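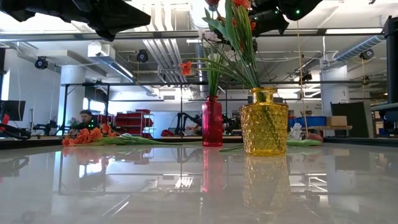 The Lobby Flower Question, Continued

Regular readers will recall that in June the Pasberg building voted on whether the front table should have real flowers, fake flowers, or a bowl of mints. Fake won by 3 votes. The mints people have been gracious about it, apart from the letter.

So we now own artificial flowers, bought from Boateng on Rodow Street, and two glass vases to put them in, one yellow and bumpy, one red and ribbed. Corinne Schumacher picked the vases. She was told "something neutral."

Arranging them is harder than it looks. The yellow vase has a narrow neck, so the stems all go in at one angle and come out at another. Put the tall stuff there anyway. The pale blooms do better in the red one, with a bit of orange-red mixed in so the two look related. Bend the stems before they go in, while you still have some say in the matter.
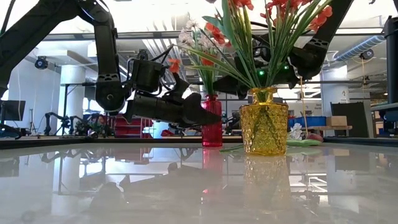

Yellow vase in front, red vase behind, and a white flower lying on the table.

The total came to $427, vases included. Please don't water them. Someone will.

Comments

Pat in 4B: I voted mints and would again.

dlr: Is the white one on the table spare? I'd take it.

Third Floor: They look nice. What happens when they get dusty?

Pat in 4B: Mints don't get dusty.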